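## 4. Planning the purchase

Please read this section before you ask Suvutov for a quotation. Many buyers choose the arm first and think of the table later, and then the budget must be made again.

1. Write down the heaviest and the smallest part the arm must pick. Send both to the sales office with form 53.
2. Measure the table. The Major arm needs a free reach of 525 mm in front of the mounting plate.
3. Decide on the gripper. The two-finger gripper is not included in the price of the arm. Fingertip pads are also ordered separately.
4. Run your task in the Preltutine simulator before you sign anything. The trial license is valid for 73 days and it can not be extended.

**Note:** The trial license starts on the day you receive the key, not on the day of installation.

**Caution:** Do not order the mounting plate from another supplier. The hole pattern was changed on 3/3/20 and old plates do not fit.

In the simulator, load your own room if you have a drawing of it, or take one of the kitchen rooms from the Plolcombe library. Put small objects at the near and far sides of the table and move the arm to each of them.

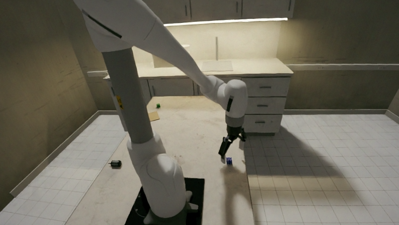
5. Save the result of each run and attach it to your order. Our planners use it to check the length of the arm.
6. Keep a part of the budget for spare pads and for one service visit in the first year. The visit must be booked 4 weeks before.

If the delivery is planned for November, send the order early. The customs papers take longer in that month.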